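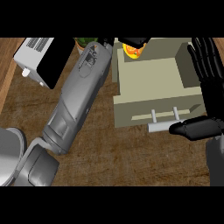 Chapter 5
The Playing Surface

Key terms: rootzone, thatch, compaction, traction, ball roll, infill, overseeding, goalmouth wear

A soccer match is played on a surface that most spectators look at for the whole game and rarely think about. Players think about it all the time. They choose their studs by it, pass by it, and blame it when a ball bobbles over a foot in front of goal. A coach who plans to play short passes along the ground needs a different field from one who plans to hit long balls into the corners, and many clubs have found this out after signing the players.

Earlier chapters dealt with the laws of the game, the dimensions of the field, and the layout of a ground. This chapter is about what lies inside the touchlines. It describes the main types of surface in use, how each one behaves under a ball and under a boot, and how much play each can take before it starts to fail. It also covers inspection on the morning of a match and who has the authority to call a match off. Drainage and irrigation are mentioned where they affect play, but the engineering is left for Chapter 27.

5.1 A Season at Wenell Park

Wenell Park is the home ground of Pukemar, a semi-professional club on the edge of Warkolport. For most of its history the field was natural grass on local clay. The men's and women's first teams played there, the youth sides used it on weekend mornings, and a local school had it for two afternoons a week under an old agreement with the town.

In one season, 103 matches and full training sessions were held on the field. Jamshid Rostami, the head groundskeeper, kept a written record of each one, with the weather, the state of the grass, and any repairs made afterward. His record is useful because it shows how a surface wears out. The field did not go bad all at once. In the fall it was in good order apart from a thin patch on the side nearest the clubhouse, where the assistant referee ran and the substitutes warmed up. By midwinter both goalmouths were bare. The center circle followed. The wide areas beyond the corners of the penalty area stayed green all year.

The worst damage was done on very few days. Rostami marked five sessions as having been held on saturated ground, and almost every later repair in the middle of the field could be traced to one of them. One entry reads: "Youth final went ahead. Standing water at the north end. Divots would not go back in, came up as slabs." The clay had been pressed so hard that rain no longer passed through it, so the next ordinary shower left puddles where there had been none before.

By April the club had moved two home matches to a neighboring ground and was paying rent for each. The board then had to decide among three courses of action. It could cut the hours of use and keep the clay field. It could rebuild the field with a sand rootzone and new drains. Or it could lay synthetic turf and open the ground to the public in the evenings for a fee. Each course had supporters inside the club, and each group was sure that the others had misunderstood the problem. We will come back to Pukemar at the end of Section 5.6, after you have worked through the material needed to judge the choice for yourself.

5.2 What a Surface Has to Do

A playing surface has two jobs. It has to act on the ball in a way players can predict, and it has to act on the player's body in a way that allows running, turning, and falling without undue risk. These two jobs are linked, but a field can do one well and the other badly. A hard, closely mown field in a dry summer gives a fast and true roll. The same field can be punishing on the knees and ankles.

For the ball, the properties that matter most are roll, bounce, and the change of speed when a ball skids off the turf after a long pass. Roll is affected by the height of the grass, the amount of moisture on the leaf, and how level the ground is. Longer grass slows the ball. Many clubs water the field shortly before kickoff to speed it up, and a visiting team that has trained on a dry surface may overhit its passes until it adjusts.

For the player, the main properties are traction and hardness. Traction is the grip between the shoe and the surface. With too little, the player slips. With too much, the foot stays planted while the rest of the leg turns. Hardness is how strongly the surface pushes back when something strikes it. It can vary a good deal across a single field, and the shaded side of a ground with a tall stand may stay soft or even frozen while the sunny side is firm.

Consistency matters as much as any one of these. Players adapt quickly to a slow field or a firm one. They have much more trouble with a field that is slow in one half and quick in the other.

5.3 Natural Grass

Natural grass fields are usually described by what lies under them. A native soil field is built on whatever soil was already there, graded and seeded. It is the cheapest kind to build and the most common at parks and schools. How well it performs depends largely on the soil. Clay holds water and nutrients and gives a firm footing when moderately dry, but it compacts under heavy use. Sandy soil drains well and resists compaction, though it dries out fast and can break apart under studs when the roots are shallow.

A sand rootzone field replaces the upper layer of soil with selected sand, often mixed with a small amount of organic matter, over a network of drains. It costs far more to build and needs regular feeding, since water carries nutrients down through the sand quickly. In return it can be played on soon after heavy rain.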